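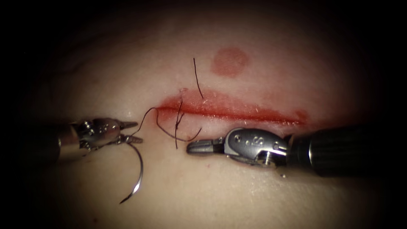
## Nastach Press Brings Readers Back to Ustby with "The Delaunay Stair"

Nastach Press is delighted to announce that "The Delaunay Stair," book 2 in Murray Gosselin's much-loved Fullance fantasy series, will be out in January in paperback, e-book and audio.

Readers who fell for the first book (and wrote us such kind letters!) will remember Ustby, the harbor town where every lamp holds a sleeping spirit. This time the lamps are waking up, and young lamplighter Fullance has 38 nights to climb the Delaunay Stair and find out who has been calling to them.

"I meant to write a short, quiet book about a staircase," said Gosselin, "and then the spirits started arguing with each other, and I was having far too much fun to stop them – so it grew to 52 chapters."

The first 1000 paperback copies will be signed by the author and will include a fold-out map of Ustby. Preorders are open now through the Nastach Press website and at independent bookstores. Reviewers may request early copies from our publicity desk.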